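The small rack, Branthorpe

September 29, 2022
3 min read
37 shares | 4 comments

We moved into the back room at Branthorpe in April and brought the small rack across from the Udirmont office. It's an open frame, so there are no doors or side panels to deal with, and everything can be reached from the front. For a site with 164 staff on the books it does the job, and it takes up less floor than a filing cabinet. A few people at the other offices asked what it looks like, as they're planning the same thing this year.
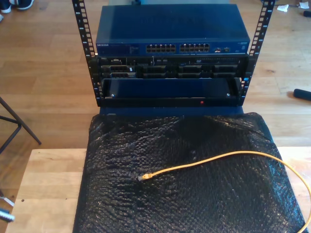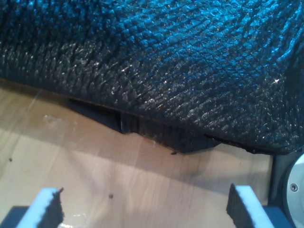
Dark pebbled fabric over a light wooden tabletop.
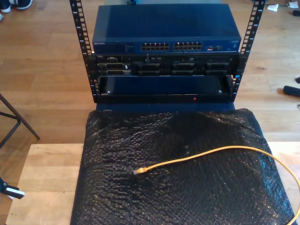

Hanrahan

The switch in the first and third photos is a Netgear with twenty-four Ethernet ports in two blocks of twelve. It rests directly on the server. In the last photo the ports are all empty, and you can read the Dell badge on the server underneath. The front bezel is off, so the drive bays are on show. Under that is a dark unit with a small red light along its bottom edge, right of centre.

The rails are black with square holes, and the unit numbers are printed down their length. Write down the unit number for each piece before you move anything - it saves a lot of crouching later.

We paid $422 for the frame second-hand and another $139 for a box of cage nuts, screws and patch leads in two colours. The Udirmont crew still have a spare set of rails if anyone wants them. Zurkine is next on the list for a rack this size, and the measurements are in the shared folder under the site name.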